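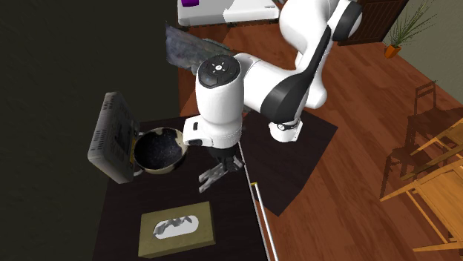

Unit 2. Pictograms and text on station signs

A station sign carries a message in text, in a pictogram, or in both. Text has to be translated for each group of readers and takes up space every time. A pictogram takes up the same space for all readers but has to be learned. A symbol set can be very small, like the few white symbols on the round black cap of the robot arm; a station set usually has to cover tickets, toilets, elevators, baggage and onward transport. The Pargate set used in this course has 26 symbols.

Terms
Primary sign - gives a direction at a point where routes split.
Repeater - confirms the direction already given.
Identifier - marks the place itself.

Text is kept on identifiers even where the pictogram is well known. Repeaters may drop it. Place names are never replaced by a symbol, and the spelling must match the printed timetable.
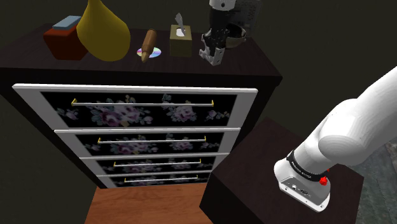
Fig. 2. Dresser with four drawers, floral fronts.

Order of languages
The local language goes first and the second language below it, in a lighter weight. Do not alternate the order between signs. In the Warnow plan, 27 signs had the order reversed on one side only - the two faces had been drawn up from separate lists.

Reading for next session: Polishchuk, notes on arrows, section 2. Bring the Warnow plan and mark every primary sign on it.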